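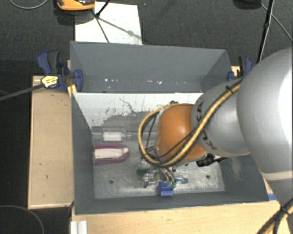
Gray bin with white divider

Splitting one storage bin between two kinds of stuff

I rent a small unit at the Dondunville storage place and keep everything in deep gray bins. Winter gloves and hats end up mixed with bike parts by December every year. I want to put a panel across the inside so there is a narrow section at the back and a bigger one in front. Should I glue it or leave it removable? The bins have straight sides and no slots.

posted by odoi_unit87, December 20, 2018

bradivby_basement
Leave it removable. I glued mine and regretted it when I needed to fit a tent in there. Cut the panel a hair wider than the inside of the bin so it holds by friction, then put a strip of foam weather seal down each short edge. Measure at the floor and at the top, as most bins get narrower toward the bottom. Mine was off by 2 inches and I had to cut the panel twice.

If you store heavy things on one side, screw a small corner bracket to each wall. Use washers, or the screw heads will pull through the plastic.

rkt3576
just buy 2 smaller bins

Randisberg Mike
The friction fit works for clothes. For bike parts I would go with the brackets. Chain oil gets under a loose panel and ends up on your gloves, so run a bead of removable caulk along the bottom too. It peels off when you want the panel out. Wipe the floor of the bin down with dish soap first and let it dry overnight.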